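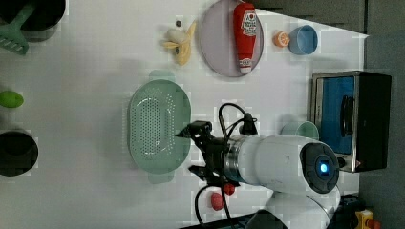

Photo: Catrin Lougher / Endcombe Robotics Group

From: Idris Ifans
To: endcombe-robotics list
Subject: Re: Notes from the Foseo open day

Thanks for the photo, Catrin. I was at the same open day but in the afternoon group, so I'll put my notes under yours and correct one thing. Catrin wrote:

> Hello all,
>
> I went to the open day at Foseo in May and promised a short
> report. They had two demonstrations running, one in the front
> hall with the Hopkin carts and one upstairs with a single arm at
> a kitchen table. I spent most of my time upstairs. My photo is
> from there, with the gripper at the rim of the green colander.
>
> The task was clearing and sorting. You tell it which item goes
> where and it works out the reach by itself. The items are
> changed between runs, so it doesn't get the same table twice.
> The woman running it said they had done 200 runs on that table
> in the month before the open day, and that the plate was the
> hardest thing on it. I would have guessed the banana.
>
> It is slow. I timed one pick at 65 seconds from the typed
> request to the gripper opening again. She said most of that is
> planning and that they had turned the speed down because of
> visitors.
>
> Questions I didn't get to ask: what happens if somebody moves
> an item in the middle of a run, and does it know how hard it is
> squeezing? If anyone else went, please fill in.
>
> Catrin

I can answer the first question and part of the second.

On moving things in the middle of a run: a boy in our group asked the same thing and they let him try it. He slid the cup a hand's width to the side after the arm had started toward it. The arm went to where the cup had been, stopped above the table, waited, and then went to the new spot. On the second try he moved it late, when the gripper was already coming down, and it closed on nothing and backed off. The operator said it takes a fresh look only at certain points in the motion, and the last stretch down to the object is done without checking. They are working on that. She didn't give a date.

On squeezing: the fingers stop closing when the motor load passes a set value, and the value is the same for everything. So it doesn't know it is holding a banana, it only knows that something is pushing back. There is no touch sensor in the fingers on that setup. They have one on another arm in the back lab, but we weren't taken in there.

The correction is about the speed. The planning isn't done on the arm's own controller. It goes to a separate computer over the building network, and the network was busy that day. In our session the picks were a good deal quicker in the last half hour, after the front hall demonstration had closed, with no change to the speed setting. So I wouldn't quote the 65 seconds to anyone as what the system can do. I'd call it what it did that morning.

About the plate. I asked why it was hard and the answer made sense to me. The gripper has two fingers and wants to come down from above with one on each side of something. A plate is too wide for that, so it has to take the rim, and the rim is low and close to the table. If it comes in a little too low the fingertips touch the tabletop and the safety stop trips. Then somebody has to clear the stop by hand before it will go again. It happened twice while I was there. The colander was much easier, as it has those flat tabs at the ends to take hold of.

With something standing on the plate it gets worse. The ketchup bottle has to come off first, and the system has to work out that order for itself. I saw it get this right once and wrong once. When it got it wrong it went for the plate with the bottle still on it, and the operator pressed the stop before it lifted.

The software they use for typing in the requests is called Celum. It was written in house and they don't plan to release it. I asked if a club could get a copy for teaching and was told to write in. I have written and will post the reply when there is one.

A few practical points for anyone thinking of going next time:

The upstairs room is small and they take people in by group. Sign up at the desk when you arrive. I waited until I had seen the front hall and nearly missed the last slot.

Stand on the side of the table away from the base of the arm if you want to see the fingers. From the base side the arm itself blocks most of what you came for.

The stairs are steep and the elevator was out of order. I mentioned it to the desk and they said it should be fixed before the next one.

Parking is 100 yards past the main gate, on the left. The sign is easy to miss.

One question back to Catrin. Did your group see it do anything with the toaster oven? It was on the table in our session too but nobody asked for it, and I'd like to know whether it can manage the door. If you have notes on that, please send them to the list so they end up in the archive with the rest.

Idris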